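Visit to the Kozan pottery works, 7/31/23

Kozan fires stoneware in two gas kilns, both rebuilt in June. Roman Kubiak led the tour and started at the clay store, where the body is blended from a local red clay and a bought-in fireclay. Blended clay rests for 60 days before throwing.
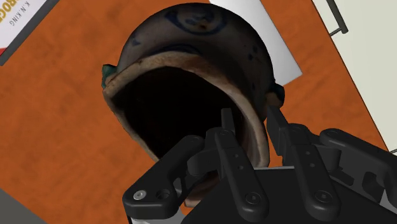 Glaze is mixed wet and sieved twice. Kubiak keeps the recipes on index cards – percentages by dry weight, with the firing notes on the back. The larger kiln takes 968 small pieces on a full load and cools for two days before the door is opened. Losses were higher on the bottom shelves until the burners were reset.

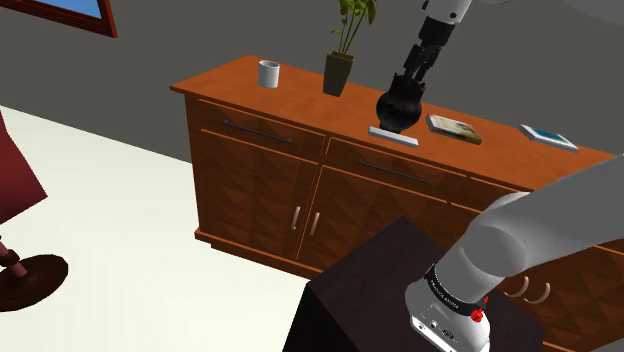
Seconds are sold on site at a reduced price, mostly for warping at the foot. Kanchan Saxena handles trade orders and quoted five weeks for plain ware, longer for anything brushed. Tours run in the mornings and last some 2 hours. Parking is behind the clay store, entrance on the river side.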